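3.2 Collecting demonstrations

Two operators, Hegazy and Ñahui, recorded 60 demonstrations by remote control with the Putton interface. Each was shown the wrist view only, so that operator and policy worked from the same input. Objects of irregular outline - shells in particular - were grasped at the widest part that the fingers could reach, and the operator paused before lifting. We kept these pauses in the training data. Trials in which the operator released and regrasped more than 8 times were removed.

Figure 2. Wrist view with a spired seashell between the two lit finger pads; a yellow cloth lies to the right.
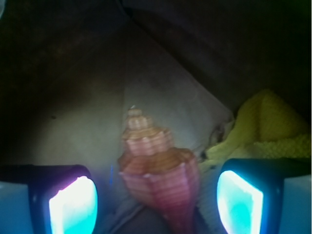 Hand-guided demonstrations followed the same protocol, except that the arm was moved directly and the fingers were closed with a foot switch.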